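4. Simulation Setup and Bench Build

7 min read

4.1 The bench

The cell was assembled in a bay of the Forholm shared workshop between January and May. Members may leave equipment in place overnight, but bay walls cannot be drilled, and this decided most of the mechanical layout. The arm is bolted to a steel plate, and the plate is clamped to a bench that other members also use. After each clamping the base position shifts by a few millimeters. We treated this shift as a parameter to be measured at the start of every session and made no attempt to remove it mechanically.

Power for the arm and the gripper comes from separate supplies with a common ground. An earlier arrangement with one shared supply gave brief voltage dips when the fingers closed under load, and the Trimov controller logged these as communication faults. Separating the supplies cleared the faults. A 60 W unit was sufficient for the gripper and the camera together. The emergency stop cuts both supplies through a single relay, mounted on the front rail of the bench where it can be reached from either side.

The control computer is a used office desktop running the motion planner, the camera driver and the logger. The planner sends joint targets over a wired link. Wireless was tried first and abandoned, as the laser cutter in the next bay produced dropouts whenever its extractor fan started.

4.2 Object models

Objects were prepared in Zellska, which stores the collision mesh and the visual mesh separately. The collision mesh is a convex decomposition of the scanned surface. The visual mesh carries the texture and takes no part in contact. Fruit was chosen because it is cheap and irregular, and because a failed grasp leaves marks that can be inspected afterward.

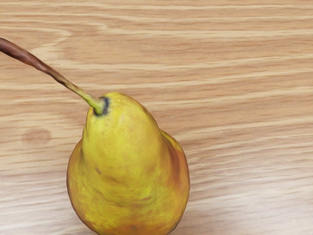
Collision geometry for the pear was the most difficult of the set. A first decomposition merged the neck and the lower body into one hull, which widened the neck and led the planner to reject side grasps that were feasible on the bench. Raising the hull limit to 19 gave an acceptable fit at some cost in solver time. The stem was excluded from the collision mesh. It is retained in the visual mesh, where it is long and slender and runs up and to the left until it leaves the view, and the segmentation step initially included it in the bounding region. The estimated center of the fruit was then pulled toward the stem. We corrected this by eroding the mask before fitting, with the dark ring at the stem joint as a convenient check on where the fruit itself should end. Close views in which the base of the fruit falls below the lower border were kept in the test set, as the wrist camera on the bench produces similar crops during the last part of an approach.

Texture was a smaller concern. The tabletop grain is light tan with narrow darker streaks, and with the default edge detector it returned many short segments. Color thresholding was more reliable against this background, although the shadowed side of the fruit required a wider tolerance than the lit side. Thresholds were set once in simulation and then adjusted by hand on the bench under the workshop's ceiling lights.

4.3 Arm model and approach path

The arm model was supplied with joint limits and link inertias. We replaced the inertias of the last link to account for the camera bracket and left the others unchanged. Motion planning was performed in joint space for the transit and in Cartesian space for the final descent – the switch takes place at a fixed height above the table, read from a configuration file.

Clearance during the transit was checked against the tabletop plane and an inflated copy of the object hull. The margin was set larger than strictly needed because of the clamping shift described in 4.1. With a smaller margin, two transits on the bench brushed the edge of the fruit tray, and in one of these the tray was moved far enough to invalidate the stored pose.
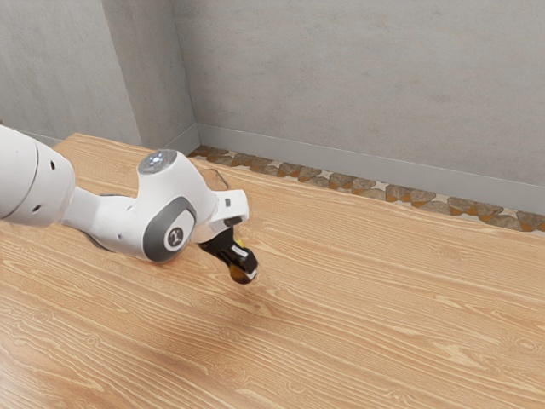
Figure 4. Simulated arm extended over the wooden tabletop, gripper above the surface and holding nothing.

The pose in Fig. 4 is representative of those used to examine clearance under the wrist. The finger end is the lowest part of the arm, so its distance to the table can be used directly as the limiting value and no further link needs to be tested. This does not hold for every configuration. When the elbow is dropped to reach objects near the base, the link before the wrist can become the limiting body, and the check must then be run over the full chain.

The simulated room was kept plain. Its walls are pale gray and textured like concrete, with a strip of patterned floor visible past the far edge of the table. No part of the Forholm bay was modeled apart from the height of the bench. We considered adding the rear shelf as a collision body, but the joint limits already prevent contact with it.

4.4 Transfer to the bench

Base calibration uses 4 touch points on the bench surface, taken with a blunt probe held in the gripper. The procedure was repeated until successive estimates agreed within the probe's own play. Paths were then replayed at reduced speed with the tray empty, and afterward with fruit in place.

The main discrepancy was in finger closure. The simulated fingers stop on contact, whereas the real ones continue briefly while the current threshold is being reached, and soft fruit was bruised as a result. Lowering the threshold reduced the bruising but caused occasional slips during the lift. We settled on an intermediate value with a strip of Lykkegaard foam on each finger. The foam wears and has to be replaced when the surface becomes shiny. A contact sensor would be preferable, and wiring for one has been left in the bracket.

Related items

Section 3: Joint calibration with a blunt probe
Section 5: Grasp trials and failure categories
Ground loops in mixed-supply bench robots
Notes on convex decomposition for irregular produce

Comments

Gwilym Gittins
Was the erosion radius fixed or scaled with apparent size? In close crops a fixed radius would hardly touch the stem where it thickens at the joint.

benchside_k
We had the same trouble with voltage dips on a gripper. A large capacitor helped for a while, then we went to two supplies as well.

ortolan
Which foam thickness? I can't find it in Section 5 either.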